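Hosness Foundation Grant: Bench Safety and Good Practice for Two-Arm Robot Workstations
Progress report, second period
Submitted by Ekene Igwe, Project Lead, Isgate Laboratory
Aug 6, 2018

Purpose of the report

This report covers the second period of the grant awarded to Isgate for the drafting and trial of a written code of practice for two-arm robot workstations. The code is intended for small laboratories and training centers that operate light arms on open tables. The first draft was circulated to our partners at Merkthorpe and Derese in July, and their comments have been received and recorded.

Work completed

The draft now contains 6 sections: table preparation, arm placement, cable routing, gripper checks, operator position and end-of-session procedure. The first four have been tried at Isgate and revised. Operator position has been tried at Merkthorpe only, and the wording of that section remains provisional. The end-of-session procedure has not yet been tried at any site.

A total of 769 logged sessions were reviewed during the period. Reviewers noted each occasion on which an operator departed from the draft rules and the explanation the operator gave. The most frequent departure concerned the state of the idle arm while the other arm was working. Operators understood that the idle arm should be kept clear, but the draft did not say where it should be kept or whether its gripper should be open.
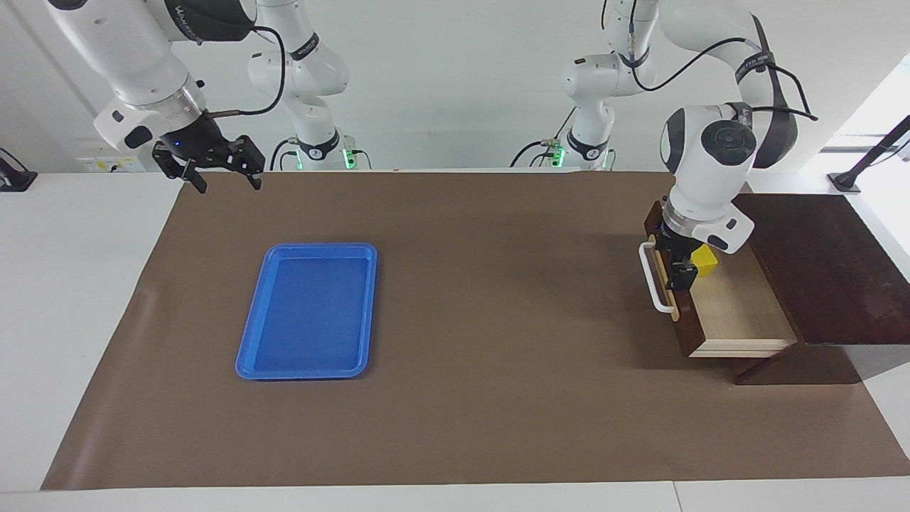
Section 4, on gripper checks, has been rewritten to address this point. The new text requires that an arm with no assigned action be held above the work surface with its gripper empty, outside the path of the working arm. It also sets separate conditions for tasks in which an arm holds part of a piece of furniture. Where one gripper has hold of a drawer front, as at the cabinet on the right of the table, the other arm is to remain on its own side until the drawer has been released. Objects may be left in an open drawer during this time, but no second reach into the drawer is permitted. Merkthorpe has asked that the same rule apply to hinged doors, and we propose to accept this.

Section 3, on cable routing, was shortened. The earlier version listed permitted cable paths for each model of arm, and partners found it difficult to keep current. The present version states that cables must not cross the work surface and must be checked through the full range of motion before the first session of the day.

Matters outstanding

Derese has questioned whether the rules on operator position can be met in its smaller rooms. A site visit is planned before that section is settled. The printed edition is budgeted at 2000 copies, and no change to this figure is requested.

Spending remains within the approved budget. The balance for travel will be carried forward to cover the visit to Derese. Isgate requests the Foundation's written agreement to the inclusion of hinged doors in Section 4 before the second draft is circulated.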